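Flandmont House Residents' Group
Minutes of the November meeting, held in the ground floor common room, 7.30pm

Present: 12 of us, plus Sibusiso Venter from the managing agents, Givley. I took the notes again, so blame me for the spelling.

Apologies: flats 3 and 9.

1. Last meeting's minutes
Agreed, once I'd corrected the bit where I had the bike rack going in the front garden. It's going round the side. Sorry all!

2. Money
We've got 3767 pounds in the account. The only thing out since last time was 244 pounds to Jatoi for the stair lights, and everyone seems pleased with those (you can find your keyhole now). Sibusiso says the Givley contribution of 1000 pounds towards decorating is agreed on their side and we should see it before Christmas. I've asked him to put that in an email.

3. Front door
Still slamming. Flat 6 can hear it in the bath. Sibusiso had a go at the closer on his way in and thinks it needs a new arm, so he's getting a price. In the meantime please hold it behind you, especially late on.

4. Store room
This took up most of the evening and I won't write down everything that was said. The short version is that we all want the room back for prams and folding chairs, and we can't have it until the floor's been cleared. People have been unpacking parcels in there and leaving the wrappings, and I include myself, I had a lamp delivered from Wokis in the summer and I'm not at all sure I took the box away.

We all trooped along the corridor for a look before carrying on. The walls aren't bad, just a few little dark marks on the off-white, and flat 2 thinks they'd wash off with a sponge. I'm less hopeful but she's welcome to try. It's the bottom of the wall that wants the work, all that stuff along the skirting board.
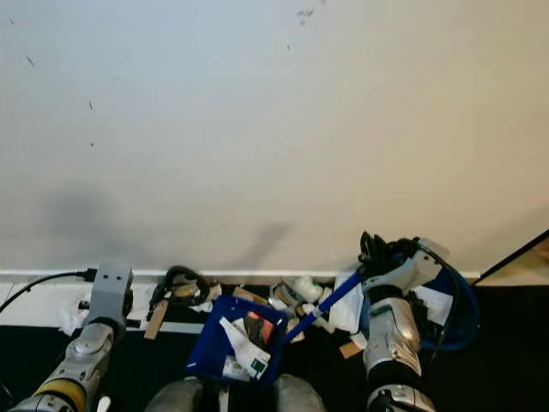 So we agreed to sort it into heaps and be done with it. Cardboard gets flattened and goes in the blue bin, the little bits as well as the big ones. Clean paper the same. Crumpled tissues and the plastic go in a black sack, and flat 11 is going to find out whether the supermarket takes the soft plastic, in which case we'll bag that separately. The black cable is going on the shelf by the meters with a note on it, and if it's yours please come and get it before the next meeting or it'll go to the tip. Then a proper sweep along the edge, and a mop, as dark floors show every bit of fluff.

Flat 7 asked whether we ought to paint while the room's clear. General feeling was yes, but in the spring, and with the same off-white so we don't have to do the whole lot. The skirting stays white.

There was a longish chat about a lock. Five for, four against, the rest wanted to go home. Carried over.

5. Any other business
Flat 4 has a spare kettle for the common room if anybody can find a lead for it. Whoever borrowed the stepladder, could we have it back please, no questions asked.

Next meeting: January, same room, same time. Flat 8 is bringing the biscuits.

Finished 9.10pm.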